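4.2 Planning the equipment purchase

Before ordering anything we wrote down what the collection phase had to produce and worked back from that to a list of hardware. The target was 515 usable recordings of everyday handling tasks on ordinary furniture: picking up soft items, putting them in and out of boxes, moving small packages, and sorting a desk. The project had one budget line for equipment and a separate one for labor, and money could not be moved between the two after June. A mistake in the hardware order could therefore not be repaired by hiring more help later.

We asked for quotes on three ways of working. The first was a fixed two-arm station from Nultik, operated by remote control. The second was a smaller single-arm station from Uniyal, which we would have extended ourselves. The third was to use hand-held grippers, worked in pairs by one person, and to put off buying a robot arm until the recordings were in use. The Jarkov lab, which shares our storage and part of our budget, had already worked with the first option and let us read its maintenance records.

The fixed station had the highest purchase price and also needed a dedicated room, a bench with known dimensions, and changes to the wiring. The quote left out the cost of that work. The single-arm station was cheaper, but tasks that need one hand to hold and another to place would have been left out of the set, and these made up a large part of our list. The hand-held tools cost the least per unit. Their main costs are in spare parts, storage for the recordings, and the time of the people who use them.

We chose the third option. The order covered nine grippers, 30 sets of replacement finger pads, and chargers and cables for each work place. Pads were ordered early and in quantity on the advice of the Jarkov lab, whose records showed more days lost waiting for small parts than for any other reason. We made no allowance for special furniture. Desks, lamps and household goods were taken as they were found, and the budget for objects was kept small: cloths, plush items, paper goods, boxes and packaging can be replaced at any local store.
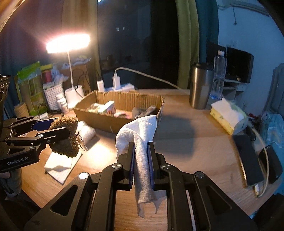 Figure 6. Desk task with a pair of hand-held grippers. The central gripper holds a crumpled cloth and the one at the left holds a brown plush item; an open cardboard box stands on the desk.

Should a group with a limited budget buy a robot arm first or wait until it has data?

Waiting is the better choice when the list of tasks is still changing, as the arm can then be selected for the reach and payload the tasks call for. A group with a fixed list and a room already prepared may do better to buy at the start and avoid a second round of quotes.

Soft items needed their own line in the plan. A cloth takes a different shape each time it is picked up, so we expected to need more recordings per item than for rigid goods. We set the number at 80 recordings for each soft item in the core list and a lower number for the others, decided item by item. This choice drove the storage order more than anything else in the plan. We bought drives for the full set plus one complete copy, and used the Gurkex software to check files at the end of each session. The license was paid per work place, and we entered it under equipment because it would have to be renewed with the grippers.

Prices in the final plan are those in the quotes held on 21/09/2026. Shipping and import charges were entered separately, as the suppliers treated them differently. Labor is not included in the comparison, and neither is the arm we expect to buy in the second phase. The reach, payload and mounting requirements for that arm are listed in Section 4.3.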